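**From the lab: letting go is the hard part**

Okay, so a lot of you wrote back after the last issue wanting to know what happened with the card project, and I've been putting it off until I had something worth telling. I do now! Grab a coffee, this one runs a little long.

Quick recap if you just signed up. We've been working on a method we call Lencho (it started as a folder name and stuck), and the idea is pretty simple. When a robot hand takes a thin, flat thing or puts one away, most systems decide up front how hard to squeeze and then stay with that number the whole way through. Lencho lets the squeeze drift. The hand begins loose, watches how much each finger gets pushed back, and tightens or relaxes many times a second depending on what it feels. We don't tell it "this is a card." It only knows that something is pressing on it, and from which side.

Putting away is where we spent most of our time. The slots in our organizer are narrow, the partitions are thin cardboard, and cardboard bends. If the fingers go in stiff, they shove the divider over and then the next slot is the wrong shape for the next try. So a stiff hand makes its own job harder as the session goes on, and I didn't see that coming at all.

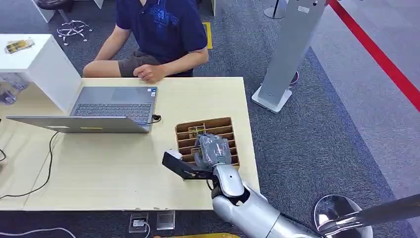 Amanuel Tufa wanted to know why we didn't just switch to rigid plastic dividers and be done with it, given that any real warehouse would do exactly that. Fair! I went back and forth on it for a while. My feeling is that bendy dividers are a nice stand-in for all the other stuff in a home or an office that gives a bit when you bump it: file folders, paper bags, that drawer with too much in it. If we only ever test against things that hold still, we learn how to work with things that hold still. But I'll admit a side-by-side would be good to have, so it's on the list.

Now for numbers, which I know some of you skip to. We ran 20 put-away tries with the old fixed squeeze and 20 with Lencho, same organizer, same starting spots. The fixed version got 9 of them into the right slot. Lencho got 19. I ran the tally again before I believed it, and then I asked Henok Gudeta to run it without telling him what I'd gotten, and he landed on the same count. The one miss was a card that went in fine and came right back out with the thumb, stuck to the glove material. I laughed, then I was annoyed, then I wrote it down as a failure like a grown-up.

Please don't read too much into 20 tries. It's a small test in one room, and we'll be doing a bigger set at the Lundum site in January with people running it who didn't write the code.

The other half of the project is handovers, person to robot, and that's where things get fun (for me) and slow (for everybody else).

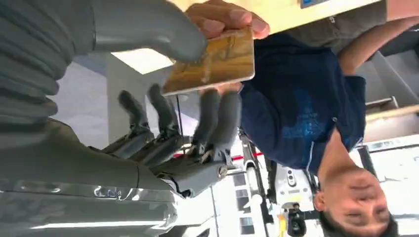
My whole interest in handovers comes down to one moment, the bit where two parties are both holding the thing and one of them has to quit first. People are amazing at it. You hand your friend a plate and neither of you thinks about it for a second. With a robot, the person usually hangs on too long, the robot reads that as resistance, squeezes harder, and now you're in a tug of war with a machine over a piece of cardstock. A gripped-from-the-top offer, with the person's fingers curled over the upper edge of the card and the robot's fingers coming at it from the other side, is the one I like best for testing, because both sides have a decent hold and there's no obvious loser. If Lencho can tell "they're still holding" from "they've let go and the card is just stiff," it has to do it there.

And mostly it can. The signal we ended up using is embarrassingly plain. When a person is still holding on, the push on the fingers wobbles. Hands are never perfectly still, even when you'd swear they are. When the person lets go, the wobble stops. So the method waits for the quiet, and only then firms up its grip and pulls away. We had a much fancier model for this, called Ateck, that took weeks to train, and the wobble check beat it. I'm a tiny bit bitter about those weeks.

The catch is waiting. Right now the hand takes close to 2 seconds to be sure, and that feels like forever when you're standing there with your arm out. Cutting that wait is the next thing on my plate. Henok thinks we can get half of it back by listening to the thumb alone and ignoring the other fingers, and I'm skeptical, but he's been right about thumbs before.

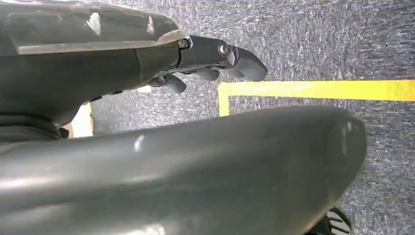
*Photo: Flollia project, wrist camera*

A few of you have asked about the fingertips too. They matter more than I expected going in. How a tip is curled before it touches anything changes which part lands first, and the wobble reads differently on the pad than it does near the nail side (yes, we say "nail side," no, there isn't a nail). For now we start every try from the same relaxed curl so the results can be compared. Later on I'd love to let the method pick its own starting curl, but that opens up a big search and I want the timing sorted first.

If you work on anything similar, or you've tried the let-go problem with heavier objects, write me back! I'm especially curious about things that sag, like a full envelope or a floppy paperback. We tried a paperback once on a Saturday, and it flopped open and I called it a day. Replies come straight to me, and I'll put the best ones in the next issue along with whatever Henok's thumb idea turns up.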